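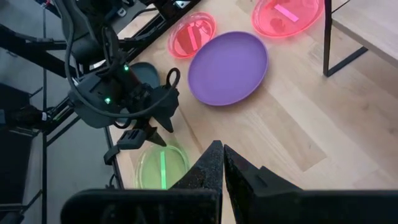
The wooden table at Neltside, with the purple plate and the coloured dishes set out.

15 February 2020

I dropped in on the Brerell build at the Neltside shared workshop this week, and gosh, it's come along! When I wrote about it in September they had one arm and a box of brackets. Now there are black arms hanging over a proper timber table, and Birthe Grímsdóttir has been teaching them to shift plates and bowls about (she's on version 6 of the gripper code).

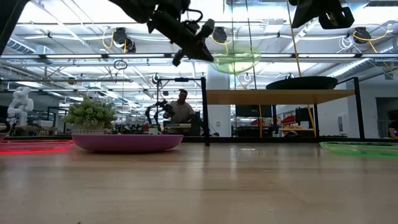 Pink bowl, leafy plant and one of the grippers overhead.

Anselmo Cáceres did most of the frame and says the wiring ate 35 evenings, which I can well believe. The dishes are all different colours so the software can tell them apart, and I'm told the see-through ones are still a pain under bright lights.

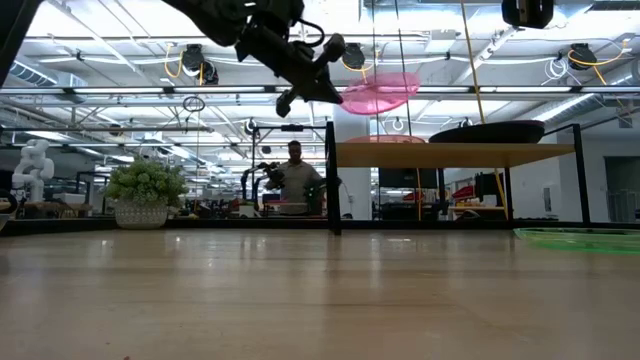 Birthe wants 100 clean pick-ups in a row before the open night, and her best run so far is 44. Members can drop by and have a go at the controls, just text Anselmo first so he can let you in.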